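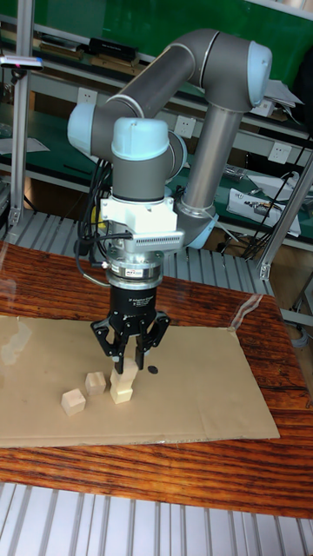 Grey arm with light blue joint caps, over a sheet of brown cardboard

Charcoal keeps coming off on the facing page, what am I doing wrong?
Leire Campos
Hello all! I've been going to the evening life drawing class in Stomham since November and I'm loving it, but my sketchbook is turning into one big grey smudge. I use willow charcoal for the short poses and a bit of compressed for the long one, and by the time I've got home on the bus every drawing has printed itself on the page opposite (last week's lovely reclining pose now has a ghost foot across her face). Would fixative sort it, or is it the paper? It's a Mamard pad, quite smooth. I can't really spray anything in my flat, the cat sleeps in the only room with a decent window.

Benito Iglesias
Smooth paper is most of it, I think. Charcoal wants a bit of tooth to hold on to, so try a proper charcoal or pastel paper and you'll see a difference straight away. For the pad you've got, slip a sheet of glassine between the pages and put a bulldog clip on each open side so nothing rubs on the bus. If you do use fixative, take the drawings outdoors on a still day and give them 3 light coats, letting each one dry. It will darken things a touch, so test it on a drawing you don't mind about!

Mustberg
hairspray works, did it all through college. goes a bit yellow after a few years though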